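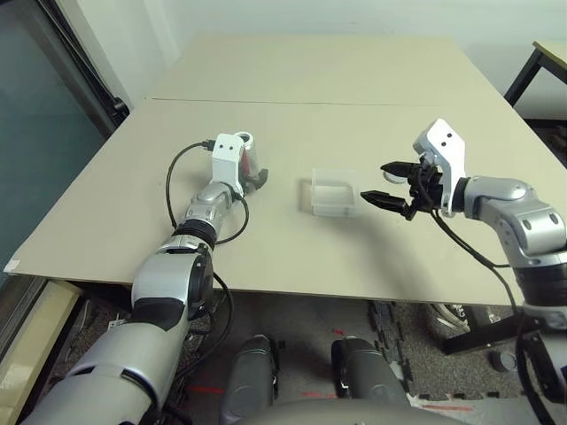 Lobo, two arms and a table -- build gallery

Welcome to the page of Lobo. My name is Simin Ghorbani and I build this robot with three friends in Etlow, in a shared workshop. We started in October with one arm and a box of screws. I am not an engineer by education, I was a pharmacist, so please forgive me if some words are not the correct ones.

I keep this gallery short. Longer notes are in the build diary, and the drawings of the brackets are on the Skurkeo page.

Where we are now

The first picture on this page is from the box exercise. Both arms reach over the table and the clear plastic box is between them. The black gripper on the right has its two fingers open, pointing to the box.

We chose a transparent box on purpose. A cardboard one is too easy for the vision program, and we wanted to know early how bad the problem is. It is quite bad. The walls are cloudy and almost the same color as the table, so the program often decides that there is no box at all. My friend wants to put colored tape on it. I say no, at least until the winter.

The two hands are different. On the right is a parallel gripper with pointed fingers, and on the left is a silver cylinder with a dark tip. Only the white mounts between hand and arm look a little bit like each other. I drew the right one 8 times before the screws met the holes, and the left one was done in a single evening, which still annoys me.

About the cables: they are outside of the arms, as you see. One on the left hangs down past the front edge of the table. I would like to have them in a sleeve, but each time we close everything nicely, we must open it again the next day to change something. So the sleeve is waiting in its bag.

Some data for those who asked

Our practice list has 112 short tasks, most of them copied from my own kitchen. Until now we have tried 20.
We write down each attempt by hand in a notebook, also the failed ones. The notebook has more than 800 lines.
The control program is called Plestine. It is slow to start, and you must start the left arm first.

Next to come

New finger tips for the right gripper, with a softer surface. Then a lid for the box -- first to take it off, later to put it back. I will add pictures when there is something to show.

If you have experience with transparent objects, please write to me through the contact form. I answer in the evening, after 7 p.m., sometimes with delay.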